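Stunell Bench Comparison: Grippers and Wrist Cameras
Frequently Asked Questions
Last revised 20/04/2023

What is being compared?
Two finger sets for the same parallel gripper, and two controllers driving the same pair of arms. The finger sets are the Pavis (stiff, tapered) and the Ritchie (softer pad, same length). The controllers are the stock unit and the Prarna.

What is the task?
Wire sorting. Thin wire is lifted from the mat and placed in one of three plastic baskets at the back of the table. Both arms may work at once. Wire was chosen over blocks for its lack of a fixed shape; a finger set that handles blocks well can still fail on a tangle.

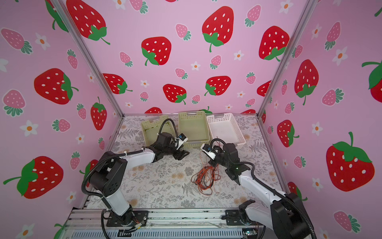

Why are both arms mounted on the front rail?
Both wrists need to reach the middle basket. With the bases on one rail, either arm can be shifted sideways without redoing the table frame. The arm-to-arm transform must be measured again after any shift.

How is a trial scored?
A trial passes when the wire is fully inside the target basket and both grippers are clear of the rim. A strand left hanging over the rim is a fail, even if it drops in later. Each finger set gets 200 trials per controller. 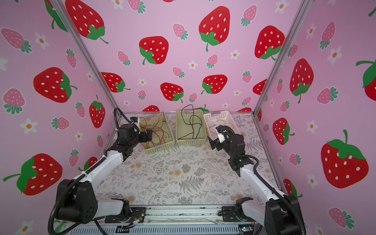
Trials stopped by the operator are logged separately and do not count toward the 200. A stop caused by a cable sheath snagging on the arm is logged as a hardware stop, whichever controller is running.

Why use a wrist camera as well as the fixed one?
The fixed camera loses the fingertips when a gripper goes below the basket rim. The wrist camera keeps them in view, at the cost of a narrow field and more motion blur.
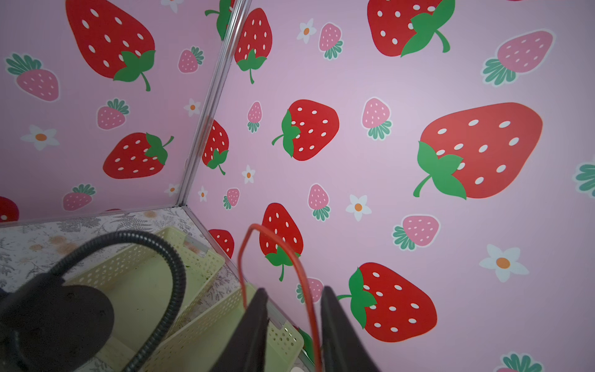
Depth estimates on thin wire are poor at close range with either camera. The usual failure is the wire being assigned the depth of whatever lies behind it. A red wire looped against the strawberry wallpaper is a hard case: the wire crosses printed fruit of much the same color, and a color threshold alone will not separate the two. We run segmentation first, then depth.

Would a plain background give better numbers?
Probably -- but the numbers would say less about use outside the bench. A plain-wall run is planned for May.

What loop rate do the controllers run at?
The stock unit was set to 200 Hz and the Prarna to 300 Hz. Wrist video arrives at about 33 ms per frame, so neither controller is limited by its own loop when closing on a visual target.

How is the wrist camera checked between runs?
Park the gripper over the near end of a basket with the fingers open. Both fingertips and the far rim should be visible. If either tip is missing, reseat the mount and repeat the hand-eye calibration. 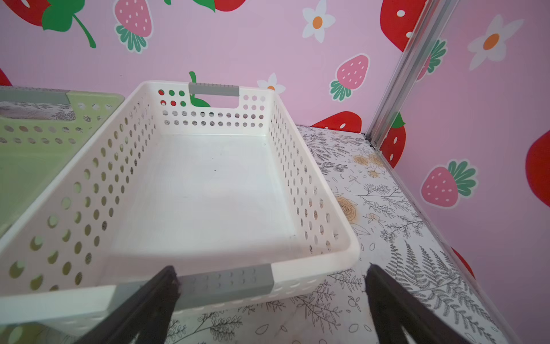 Wrist view, fingers open at the near end of the white basket.

Can results from the two finger sets be pooled?
No. Grip force was tuned separately for each set. Compare controllers within a finger set only.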